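Subject: Re: [Skultosar] pale tabletop, finish going patchy
Date: 27 January 2019
From: Ginette Moulin

On the list, the Stovosthorpe workshop wrote:

> We have a pale table with the same trouble as in the earlier thread.
> Two coats of Volline matte, sanded between coats with 240. In the
> morning it looks even. In the afternoon there is a white bloom in the
> middle and I can't tell if it is in the finish or on top of it. Would
> you strip it? Also, how do you tell veneer from solid when the edge
> has been lipped all the way around?

Don't strip it yet. A bloom that comes and goes with the time of day is usually reflection. Moisture trapped under a coat stays where it is when you walk around the table. Reflection moves with you. Mark the edge of the white area with low-tack tape, go to the other side, and look again. If the patch has left the tape, the finish is fine.

If it stays inside the tape, leave the table alone for 7 days in a heated room and check it again before you reach for any solvent. I have had two panels clear without any work. A third did not, and that one had been coated in an unheated shed.

On the sanding: 240 is coarse between coats for a matte product. The scratches hold more of the next coat and you get bands of different sheen. I use 320, by hand, along the grain, and vacuum afterwards. Wiping down with a damp cloth raises the fibers on pale wood and you are back where you started.

Veneer or solid — with a lipped edge, go underneath. Find a prominent figure on top, measure its position from two edges, and transfer the measurements to the underside. On a solid board the figure will have some counterpart there. On veneer it will have none, or there will be a backing sheet with unrelated grain. Some makers lip the underside as well (Huet did on the large desks), and then the only place left is inside a screw hole. Take out one screw from a leg plate and use a flashlight.

For grain to measure from, ovals and wide curves are better than straight streaks. Straight grain looks the same wherever you put the ruler. Compare:

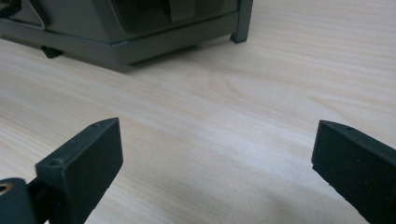
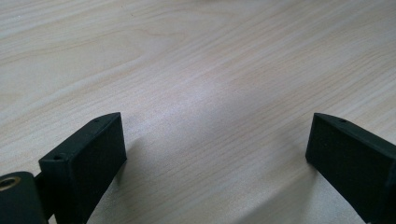
Oval swirl near the middle in the first; glare over the grain in the second.

Measure to the center of the figure, since the outline shifts a little through the thickness of a board. Write both numbers on tape and stick it to the underside before you turn anything over. I skipped that once on a top 124 cm long and measured from the wrong end.

One question back to Stovosthorpe: which Volline is it, the water-based one or the older oil? The recoat times differ and the tin should say. If it is the oil, disregard what I wrote about 320 and send me the label text first.

Ginette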